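Comment achète-t-on un robot ?

Dossier pour les 8-12 ans, par Châu Lâm

Dans un magasin de jouets, on trouve des robots qui roulent et qui clignotent. Leur prix est écrit sur la boîte. Pour un robot qui doit travailler, par exemple ranger des fruits ou servir à table, c'est plus compliqué. Il faut faire un plan, et surtout un budget.

Un budget, c'est une liste en deux parties. D'un côté, l'argent que l'on a. De l'autre, tout ce que l'on doit payer. Si la deuxième partie est plus grosse que la première, il faut enlever quelque chose, attendre ou trouver plus d'argent.

À l'atelier Brustholm, c'est Li-hua Liao qui tient cette liste. Avant de remplir la première ligne, elle pose une question à son équipe : que doit savoir faire le robot ? Prendre une fraise sans l'écraser ne demande pas le même matériel que soulever une caisse de pommes de terre.

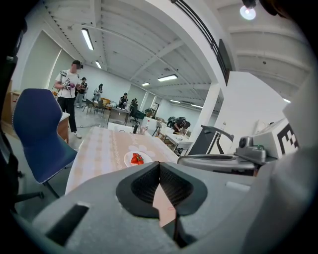 Une fois la tâche choisie, on cherche la bonne pince. La pince est la main du robot. Certaines ont des doigts durs, qui conviennent bien aux boîtes et aux pièces de métal. D'autres ont des doigts en caoutchouc, qui glissent moins et abîment moins les objets fragiles. Li-hua demande toujours à essayer une pince avant de l'acheter. Elle demande aussi le prix des doigts de rechange, car le caoutchouc s'use.

Les petites dépenses qu'on oublie

Quand on pense à un robot, on pense au bras et à la pince. Pourtant, il faut aussi payer des câbles, des supports, des caméras, un ordinateur et parfois une table plus solide. Chaque objet coûte peu, mais tous ensemble finissent par coûter cher.

Prenons un cas simple. L'atelier a besoin de câbles et de supports. Il a prévu 300 euros. Le vendeur, Kwok, envoie un devis, c'est-à-dire une feuille où il écrit le prix avant l'achat. Le total est de 456 euros. Il manque donc 156 euros. L'équipe a deux solutions : commander une partie seulement, ou prendre l'argent sur une autre ligne du budget.

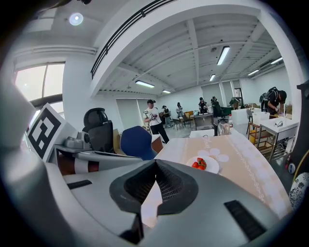

La place compte aussi dans un plan d'achat. Un robot a besoin d'espace pour bouger, et les gens qui travaillent avec lui ont besoin de circuler. On mesure donc la salle, on regarde où sont les prises et on décide où iront les meubles. On note ensuite ce que l'on possède déjà. Une chaise de bureau, un chariot en bois à étagères ou une simple assiette de fraises pour les essais n'ont rien de spécial, et s'ils sont déjà dans la salle, on ne les met pas dans la colonne des achats.

Acheter ou louer ?

Un matériel qui servira tous les jours vaut souvent la peine d'être acheté. S'il ne sert que pour un projet court, on peut le louer. Gert Sithole, qui travaille chez le loueur Urside, conseille de comparer les deux prix sur 12 mois. Il faut ajouter l'assurance dans les deux cas, et les réparations si l'on achète.

Il faut enfin prévoir le délai. Une pince commandée en été peut n'arriver qu'en octobre. Pendant ce temps, l'équipe peut préparer la salle et apprendre à utiliser les logiciels.

Les mots à retenir

Budget : la liste de l'argent disponible et des dépenses prévues.
Devis : le prix annoncé par le vendeur avant l'achat.
Délai : le temps d'attente entre la commande et la livraison.
Pièce de rechange : une pièce qui remplace celle qui est usée ou cassée.

À toi de jouer

Choisis une tâche simple, comme mettre la table. Écris le matériel qu'il faudrait à un robot pour la faire, puis entoure ce que tu as déjà chez toi. Ce qui reste est ta liste d'achats.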